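Poster session notes, August

The department moved its graduate research day to the El Khatib building this year, which changed the logistics more than I expected. There were 26 posters in my section and the boards were 40 inches wide. The template we were given is 50 inches wide. I reprinted mine at the copy shop across the road the evening before and lost two columns of the results table in the process.

My poster covered the Dedatar logging format and how it handles missing timestamps. Most visitors asked about file size. Two asked about clock drift, and one of those conversations was useful enough that I have rewritten the resampling step.

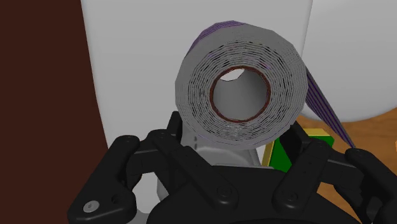
Roll with a loose tail, simulated.

Talks ran in the afternoon in a room with 70 seats. Each slot was ten minutes plus questions. The Heltico group went first and ran over, so the later talks were cut to eight. If you present next year, prepare a version without the background slides.

The judging form has a new line for reproducibility. I put the Filtasico scripts and the raw logs on a USB stick and taped it to the board. It was still there at 5 p.m.

Revised poster PDF goes up once I fix the axis labels on the second plot.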